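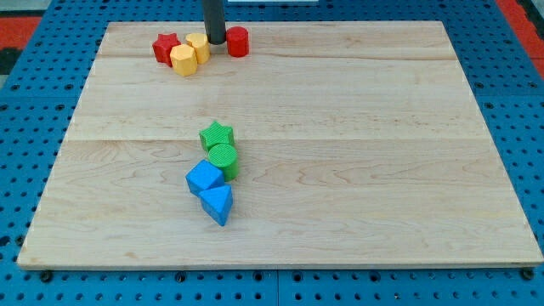 Tutorials > Workcell Basics > Pushing Tasks

Test whether an arm can tidy a surface before you buy it a gripper

Clearing a kitchen counter and sorting parts on a bench share one basic skill: moving objects into groups without knocking other groups apart. A single rod on the end of an arm is enough to measure it. Grimik runs this test before any chore trial.

What you need
An arm with a plain cylindrical rod as the tool. A flat maple board. A pegboard table with fasteners at the front corners of the board. Eight plastic blocks in red, yellow, green and blue, two of each color: stars, cylinders, a hexagon, a cube and a triangular prism.

Setup
1. Fasten the board and push on it by hand. If it shifts, tighten before continuing.
2. Set the rod height so the tip clears the wood but stays below the block tops during a push.
3. Load the Sadow controller profile and cap travel speed at 32 mm/s. Cylinders roll if they tip over, and faster pushes tip them.
4. Write the goal as a plain sentence, such as "put the red star next to the red cylinder."

Running the test
Allow 6 minutes per goal. Start from mixed layouts, including some with blocks touching. Two yellow blocks against a red star is a harder start than the same three spread out, as the rod has to get between them. Log each goal as pass, fail or timeout. Litent stops writing at 999 rows, so export before then.

Reading the results
Run 200 goals. Score touching starts separately from open starts; a combined figure hides the weak one. Most of our failures were corner contacts on the cube, which turned it instead of moving it.

A good score does not mean the arm can do housework. Cups, cloth and wet surfaces are not covered. For those, continue with the Baert lift test.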